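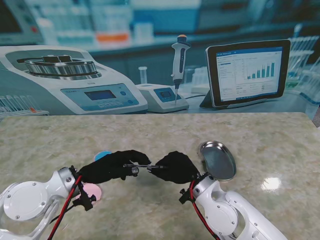

Bench tools and small shapes, Urnia workroom, January set
This page collects bench pictures for the Prukivetti small-parts gallery, a running record of the hand tools, dishes and colored pieces kept for tabletop work. The subject is the objects: how they sit on a hard surface, how much they shine, and how easy they are to tell apart at a glance. The slender black-and-silver tool held horizontally over the table is the narrowest thing in the set, and the difference between its silver cylindrical section and its thin dark shaft gives a clear visual cue for which end is which. The silver oval dish, tipped up on its edge, is the only piece here with a polished interior. Across the table, the light-blue and pink disks read as plain flat color.

Notes on the set
Compiled by Shalini Bisht. Object list checked by Tianyou Tian. Last edited 2025-01-24.

Pieces are filed by shape first, then by finish. Color comes last, because two screens seldom agree on it. A slender tool goes under "long," a dish under "round or oval," and anything with lobes or an irregular outline under "other." The last group has grown faster than planned and will probably be split.

The full Prukivetti list has more than 300 entries. The January set adds 13 of them, and four are replacements for pieces that were filed twice under different names. Duplicates have been removed from the index, but the old entry numbers still redirect.

Surface
The tabletop is pale beige with a marble pattern. Veined surfaces have one practical drawback: thin dark parts can be lost against a dark streak. Small screws and pins should be placed in a shallow dish or on a plain sheet. Larger pieces in solid colors do not need this.

Storage
Long tools are kept flat in the Nakpan drawer, handles to the left. Polished dishes are stacked with a sheet of paper between them – a dry cloth also works, but it tends to hold grit. Soft pieces go in the top tray with nothing on top of them.

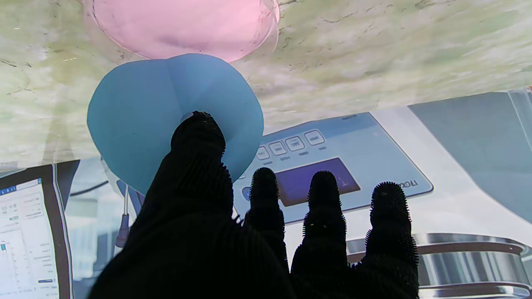 How should soft colored pieces be cleaned before they go back in the tray?
Use lukewarm water and a drop of dish soap, rinse well, and let them air dry for 25 minutes on a rack. Do not use scouring pads or alcohol wipes.

Blue and pink pieces
The matte sky-blue piece has rounded lobes and a faint crease, and is filed under "other." The pale pink one is circular and is filed under "round or oval." Matte blue holds its outline well in strong light. Pale pink is weaker on a cream background, so the rim is the better guide to its edge.

Related pages
Diria hand tool index
Nakpan drawer layout
Prukivetti small-parts gallery, all sets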